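Where should I start with Skudimberg, the manga or the anime?

Asked May 31, 2019

I have seen clips of Skudimberg and want to get into it properly. The library here has the first 3 volumes of the manga, and the anime is on Flatel, which I already pay for. A friend told me the show changes the order of the early chapters. Does that matter? I also don't know if Flindedance is a sequel or a separate story.

2 answers

Start with the manga. The first 10 episodes cover the same chapters as your library volumes, but the harbor story is moved up to episode 2, before you know who the brothers are. It still makes sense, it just has less weight. The Fabbri edition has a short glossary in the back that helps with the ship terms.

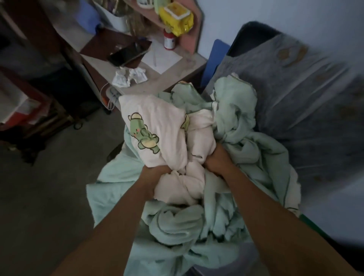

After volume 3 you can switch to the show and pick it up at episode 11. From there the two match closely until the end of the first season. The manga runs to 88 chapters, so there is plenty left if you want to go back to it later.

Flindedance is set in the same world, a generation earlier. Read it after. It gives away who the captain is in the first chapter.

Was this helpful? Yes (10) No (3)

just watch it. the order is fine, i never read the manga and followed everything. skip the recap episode. i think season 2 goes up in June but check first, they moved it once already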